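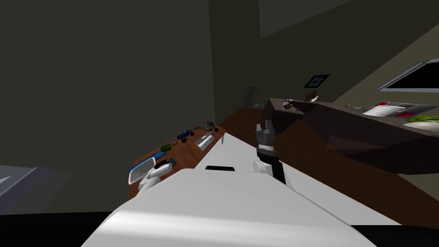 Page 9 of 16

The bug that ate my November

I finally caught it!! If you've been following along, you know I've been teaching a simulated two-armed robot to tidy a small table full of junk, and that every so often a run would just go off the rails. The right arm would swing up past the table, the gripper would hang open over nothing, and the log would cheerfully report a successful grasp.

I blamed everything. First the physics step, then the toy car (round bodies are a pain to grip), then my own reward code, which I rewrote on a Sunday-morning kind of high and had to put back the same night. Kamol Inthanon suggested I stop guessing and run the same start position 100 times with the seed locked. So I did, and 10 of them failed in exactly the same way. I was thrilled. A bug that repeats is a bug you can catch!

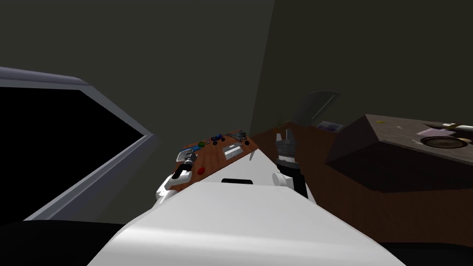
Right gripper pointing up, toys still on the table.

The culprit was the shoulder limit. When I moved the arm model over to Wiriya I typed one joint range in degrees, and the loader reads radians. Most of the time the planner never got near the limit, so it didn't matter. But when it picked the long way around, nothing stopped the shoulder, and the wrist ended up far from where the grasp check thought it was.

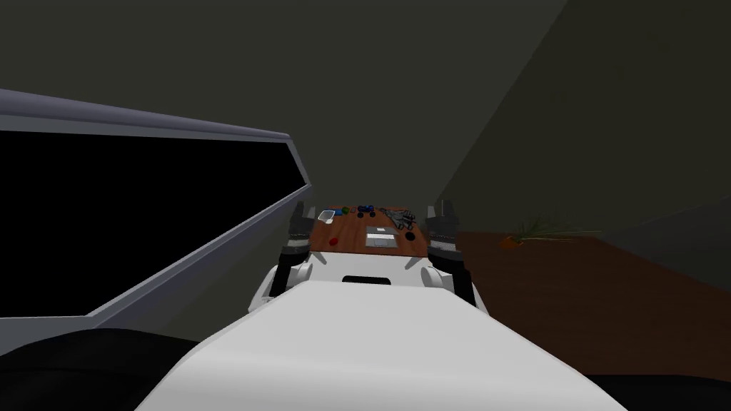

The second half of the problem bugs me more. My grasp check only looked at whether the close command had been sent. It never asked if the fingers were touching anything! On a real arm with people nearby, a missing joint limit plus a check like that could hurt somebody, and I'd been planning to copy both files straight across to the hardware.

So now the loader refuses any range bigger than a full turn, and a grasp only counts with contact on both fingers. Rebecca Pagano also talked me into a hard stop if the wrist leaves a box drawn over the table. I'm rerunning the whole batch tonight with the old seed, and I'll post the numbers on the next page.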